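Wash Day With Two Arms: My House Rules for Robot Helpers

Posted Jan 24, 2020

I've had a few of you write in from Flimthorpe and Cunlow asking what rules I use when the arms are doing the fetching and sorting, so I finally sat down and typed up the sheet that's been taped inside my utility closet door since July. Most of it I picked up the hard way (one cracked measuring cup, one very sad bag of rice). Take what suits your house and skip the rest.

Speed first. Slow, slower than you think! Mine go at 15 percent of full speed for anything that shares a space with a person or a second arm, and I only go up from there when I've seen the same job run clean all the way through. I know it's dull to watch. Put the kettle on.

Then weight. My Widmer scale lives on the shelf next to the arms and everything new goes on it before it goes on the job list. I set my own limit at 400 grams for one gripper. A jar of beans came in at 426 last month and I did think about letting it slide – it's only a spoonful over – but a limit you bend is a limit you forget, so the jar got moved by hand. Weigh things full, too, with the lid on.

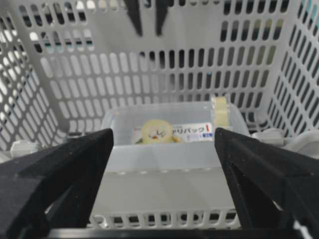
Baskets are where I get the most questions. I like a plastic one with slots in the walls for this kind of work, and I like it with hardly anything in it while you're still getting the settings right. One clear food container on the basket floor is plenty to practice on. Give it a wide gap between the fingertips before anything closes, and keep the second gripper waiting up over the far side until the first one has finished and backed off. That's my number one rule with 2 arms, one goes in and the other hangs back. Clear plastic is trickier than it looks, by the way, so if yours keeps misjudging the edges, leave the paper label on. Mine stays on till the very end. And don't stand small things right up against the container, like that little yellow roll at the back corner, unless you want to practice on crowded spots. Save that for later.

A few more off the closet door:

Stop button within reach of your non-cooking hand. Test it before the first job of the day, every day, even if you tested it last night.

Sleeves up, hair back, lanyards off. Same as with a stand mixer.

Wipe the fingertips with a barely damp cloth and let them dry before you start. Flour is the worst, it gets into everything.

No glass, no knives, nothing hot. I don't care how good the grip is.

Never reach into a basket while an arm is over it. If something tips over, hit stop, then count to five, then reach.

Mark the floor. I used painter's tape for mine and it peels up a bit by the washer, so I redo that corner whenever I mop. Kids and dogs stay on the other side of the line (the dog is better at it).

Write down what you changed. I keep a cheap notebook from Wevau with the speed, the item and what happened, and it has saved me so much head scratching. If you change the grip and the speed on the same day you'll never know which one fixed it.

Somebody asked if the rules loosen up after you've had the arms a while. A bit, for me, on speed. The weight limit and the reaching-in rule haven't moved and I don't plan to move them.

Next time I'll do cleaning out the slots in those baskets, which needs an old toothbrush and more patience than I had this week. If you've got a better trick than the toothbrush, leave it in the comments, please!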